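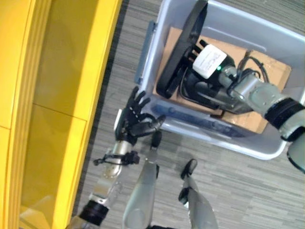 How to set up a bin-to-shelf transfer cell for a two-armed legged robot

Floveo site practice note, revised 30 Dec 2022

This page covers the working rules for moving black moulded parts between a floor bin and a yellow shelf unit with a legged robot fitted with two multi-fingered hands. It applies to the Falero and Moradi sites. It does not replace the risk assessment for the cell, and it does not cover wheeled bases or fixed arms.

Before you start

You will need the current risk assessment, the Prello job file for the part, a tape measure, and floor tape in a colour that stands out against the carpet. Job files are numbered; the standard shelf transfer is job 441. Do not edit a copy from another site. Request a new number through the Prello register.

Step 1. Mark out the floor

Tape a boundary that encloses the full reach of both arms with the robot standing at its closest working position to the shelf. Add the site margin given in the risk assessment. Measure from the fingertips, with the hands open and the arms straight. Measuring from the wrist is the most common error found at audit.

The bin sits inside the boundary. Nothing else should be stored there. Carpet is acceptable as a floor surface provided it is fixed down and has no raised joins in the area where the feet are placed.

Step 2. Check the hands and wrists

With the power isolated, go over each hand and wrist. Look for:

Finger joints that do not return freely
Cable loops that could catch a bin rim or shelf lip
Loose covers, clips or brackets
Grit or carpet fibre in the joints

Cable loops at the wrist are permitted, but the loop must stay clear of the part through the whole lift. Re-dress any loop that hangs below the hand in the release position. Record the check on form 1433 and initial it.

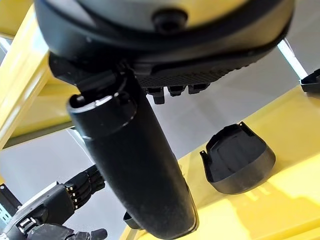

Hand and moulded part at the yellow shelf, wrist camera view.

Step 3. Set the camera views

Use the head camera for choosing the part and the wrist camera for the final approach. Neither is a safety device, and neither may be listed as a protective measure in the risk assessment. Set exposure with the room lights on as they will be during the run. Glossy yellow surfaces throw reflections that can be mistaken for a part edge, so run the detection check on a bare section of shelf first. If it reports a part there, lower the exposure and repeat.

Step 4. Confirm the stop function

Test every emergency stop listed for the cell before the first cycle of each shift. The person supervising must be able to reach one without entering the boundary.
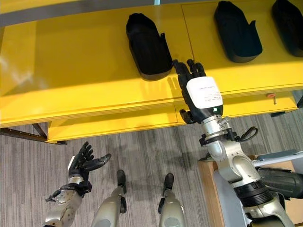
A legged robot needs more thought at this point than a fixed arm does. Cutting power to the legs may cause a fall, so the risk assessment has to state which stop holds posture and which removes power. Label the two differently. Anyone signed on to supervise must be able to say which is which without looking at the sheet.

Step 5. Run the transfer at reduced speed

Run the first 10 cycles at the reduced speed set in the job file. For each cycle:

Pick one part only. Do not attempt a double pick, even where parts are nested.
Keep the idle hand open and clear of the bin rim.
Lift the part above the rim before any sideways movement.
Release only when the part is fully supported by the shelf.

Stop the run if a part is dropped, if a foot shifts during a lift, or if either hand touches the shelf unit. Clear the fault with the power isolated, then start the count again from the first cycle.

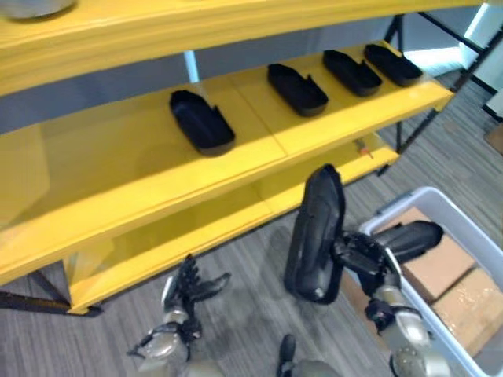 Step 6. Check spacing and close out

Compare the placed parts with the layout in the job file. The minimum gap for this job is 34 mm, measured rim to rim. Parts closer than this are logged as a placement fault whether or not they are touching. Move them by hand only after the robot has been isolated.

File form 1433 with the cycle log. Site logs are reviewed in March, and any job without a signed form is withdrawn until the checks have been repeated.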